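# Week 2 handout – sorting the small stuff

Right, phones away (unless you're reading this on one, fair enough). Today is all about the bits that gather on a table after the shopping's been unpacked, and what your household does with them. I've pinched the patterned blue cloth for our sorting table again because pale rubbish disappears on a white one!

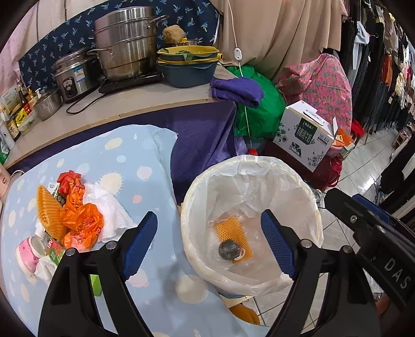
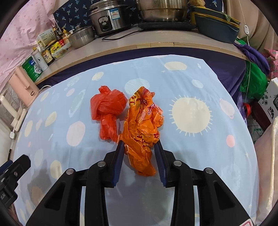 *Foam netting and a steel-wool ball in the lined bin (first photo); knotted red bag and orange bag on the cloth (second photo).*

**Soft plastics**

Shopping bags, bread bags, the crinkly stuff. My old flatmate Svenja ties every bag into a knot so it takes up less room in the drawer, and I did the same for years – lovely for storage, a pain for sorting. Undo them, shake out the crumbs and check for receipts. If a bag's still sound, it goes back into use before we even talk about colour or print.

**Foam fruit netting**

Those stretchy sleeves that come on pears and mangoes. For this course we treat them as general rubbish unless you can show me a drop-off that takes them. Widad wraps her Christmas baubles in hers, so ask her about that at the tea break.

**Scourers**

Steel wool sheds, so keep it out of the soft plastics pile. Please.

**Lining the bin**

Fold a good wide cuff of the bag over the rim, then press the liner down to the bottom before anything goes in. A stingy cuff slips the moment you drop in something heavy.

**For next week**

Keep your kitchen soft plastics for seven days and weigh the lot. Mine came to 129 grams, and I'd been feeling pretty smug until Lev got his down to 26. Bring the number, plus one item you couldn't place.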